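Frequently Asked Questions: Plesberg Winter Produce Box

How does the box work?
You sign up for a season, which runs from November through the end of March. Every other week we pack a box of fruit and vegetables and bring it to your pickup point. You pay per box, and the charge goes through the day before packing.

What comes in a box?
A full box holds 11 or 12 kinds of produce. A half box holds six. The list goes up on the members' page on Thursday evening. It can change overnight if a grower comes up short, so check again before you plan a big meal.

Is everything local?
No. Roots, cabbages, apples and most of the greens come from farms within an hour's drive. Citrus comes by truck from growers we have bought from for years. Tomatoes and eggplant in winter are from heated greenhouses, mostly Magyar Farm, and we mark them on the list so you can swap them if you prefer.

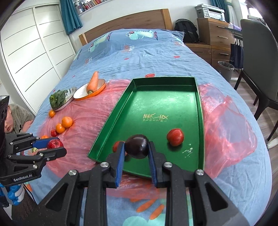 Can I swap items?
Yes, up to three per box. Swaps close at 8 p.m. the night the list is posted. You can trade any item for another in the same price group. Potatoes and onions are one group, greens are another, and fruit is a third. We can't swap for things that aren't on that week's list.

Where do I pick up?
There are two pickup points, the Hutano Street hall and the side door of the Kilon building. Hutano Street is open from 4 p.m. to 7 p.m. Kilon closes at 6 p.m. sharp. Please bring back your empty box when you come. We reuse them until the bottoms give out.

What if I miss my pickup?
Boxes left behind go into the cooler overnight and can be collected until noon the next day. After that they go to the food pantry and we don't issue a refund. A friend can pick up for you if they know the name on the account.

How should I store the citrus?
Mandarins keep a week on the counter and two or three in the refrigerator drawer. Don't wash them until you are ready to eat them. Check them every few days and take out any with a soft spot.
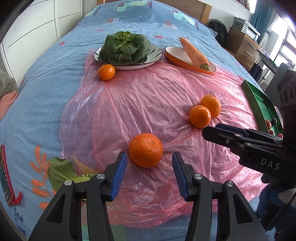
Lemons last longest in a closed bag in the refrigerator. Grapefruit can go either way.

My carrots went limp. Are they still good?
Yes. Stand them in cold water for an hour and they will firm up. If they came with tops, cut the tops off as soon as you get home.

What do I do with bok choy?
Slice the stems and cook them first, two minutes in a hot pan with oil and garlic, then add the leaves for one more. It also works in soup, or anywhere you would use chard. Rinse well between the stems, where grit collects.

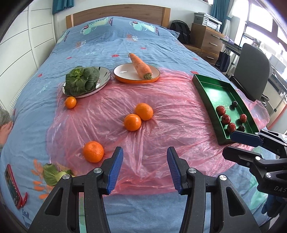
Can I put my membership on hold?
You can skip any two boxes in a season at no charge. Let us know by Monday of the packing week. For a longer break, write to Rhiannon Phillips at the office and she will set a restart date for you.

Something in my box was bad. Who do I tell?
Use the form on the members' page within two days and tell us which item it was. We credit it to your next box.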